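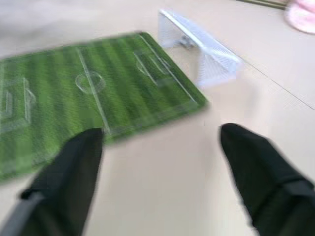 Stripes and Lines: Looking After a School Soccer Field

Project report, Fuvmont School, Neston

Summary

The upper field at Fuvmont is used for soccer from spring until the first snow. By the end of the season the lines are crooked, the goal mouths are bare dirt, and the mowing pattern has mostly disappeared. This project looked at how a grass field is marked and mowed, what makes the lines fade, and what a school with a small budget could do better. I measured the upper field, tested two kinds of line marking on the strip behind the far goal, and compared mowing patterns on the practice area. The main result is that our lines are wrong because they are painted over the old ones every time and never measured again. The marking material matters less than I expected.
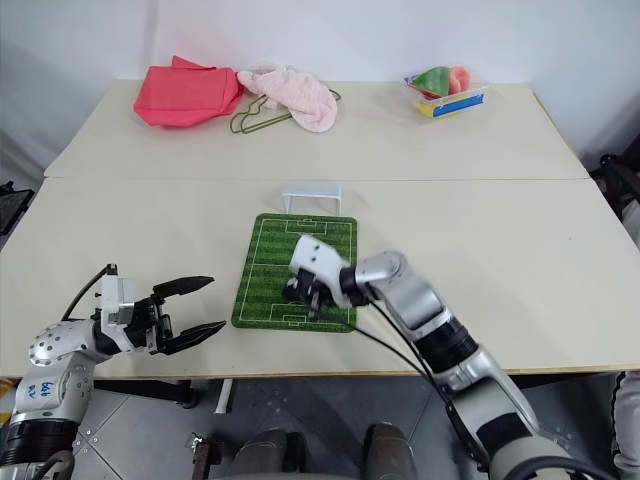 Tapio Juntunen

Background

A soccer field doesn't have one fixed size. The rules give a range for the length and the width, and a school can choose whatever fits its land. The markings inside the field are different. The goal area always reaches 6 yards out from the goal line, and the center circle and penalty area also have set sizes. On a smaller field these markings take up more of the space, and the game feels more crowded.

Our field was laid out at 100 yards, or 300 feet, from goal line to goal line. That is stated on the old plan in the school office. The plan doesn't say who measured it or when. It shows the field a little closer to the parking lot than it is now.

The light and dark stripes on a mowed field are made of the same grass. A mower with a roller bends the blades in the direction it is traveling. Grass bent away from you reflects more light and looks pale, and grass bent toward you looks darker. If you walk to the other end of the field and turn around, the stripes switch. No dye is used and the grass isn't cut to different heights. I had believed it was cut to different heights before I started, and so did most of the people I asked.

Measuring the field

I used a long tape, wooden stakes and mason's line. The first job was to find the corners. I drove a stake where each corner flag stands and measured all the sides, then both diagonals. In a true rectangle the diagonals are equal. Ours weren't. One corner had drifted toward the drainage ditch, and the touchline on that side curved in toward the middle of the field.

The halfway line was square to the good touchline, but it wasn't halfway. The penalty area at the ditch end leaned the same way as the corner, and its arc had a flat spot. The center circle was the best marking on the field. I think the reason is that whoever paints it uses a string tied to a stake at the center spot, so it gets drawn fresh each time. Everything else is done by following the old line by eye. A small error gets painted over with another small error, and after some years the line has moved.

I asked at the town field in Neston how they do it. They have metal sockets sunk in the ground at the corners, below mowing height. In spring they find the sockets, run string between them, and paint along the string. They also keep a notebook with the distances written down. We have no sockets and no notebook.

Marking materials

I compared 2 products. Auer is a white chalk powder that goes in a wheeled spreader. Dratano is a liquid field paint that is mixed with water and sprayed. The school already had the chalk. The paint was left over from the town field.

I made test lines side by side on the same grass and checked them after rain, after mowing and after a practice had been run across them. The chalk looked brighter on the first day. It was easy to put down, and it was easy to scuff. Rain took most of it off. It also spread sideways, so the edges got wide and fuzzy. The paint was duller but held its edge. It wore away mainly as the grass grew, because mowing removes the painted tips.

The chalk did better on bare dirt. In the goal mouths the paint soaked in and turned gray, and the chalk sat on top where it could be seen. A mix of the two might be the practical answer, with paint on the grass and chalk touched up in front of the goals before a game.

One problem with this test is that the spreader was set too wide at first. I fixed the setting and redid those lines, but they went down on a different day from the paint, in drier weather. The comparison after the first rain is still fair. The comparison of brightness may not be.

Mowing patterns

On the practice area I was allowed to choose the direction of mowing. I tried straight stripes across the width, then a diagonal. The riding mower the school owns has no roller, so the stripes were faint. Dragging a length of rubber mat behind it made them easier to see. The stripes showed best early and late in the day when the sun was low.

Straight stripes across the width can help with marking. If a stripe runs square to the touchline, you can set out the penalty area along its edge and check it quickly. On the diagonal there is nothing to line up with. Mowing the same way every time is bad for the grass, though. It starts to lean permanently, and the wheels leave ruts. The pattern should be turned now and then even if it looked good before.

What I would change

Sink a socket at each corner in spring when the ground is soft. Write down the distances and keep the page with the spreader. Paint along string, at least for the first marking of the year. Move the practice goals off the same patch so the grass can recover. Reseed the goal mouths early and keep people off them, which will be the hard part.

The corner by the ditch needs a decision. It can be moved back to where the plan shows it, but the ground is soft there and slopes down. The other choice is to make the whole field a little shorter and keep it square.

Still to do

The seed test was planned for fall and didn't get started. I have asked to begin it indoors in February, using trays of soil from the goal mouth and from the middle of the field. The soil from the goal mouth is packed much harder, and I want to see if loosening it is enough or if it needs sand mixed in.

Measurements and test notes are in the folder in the science room. Last updated 30 December 2018.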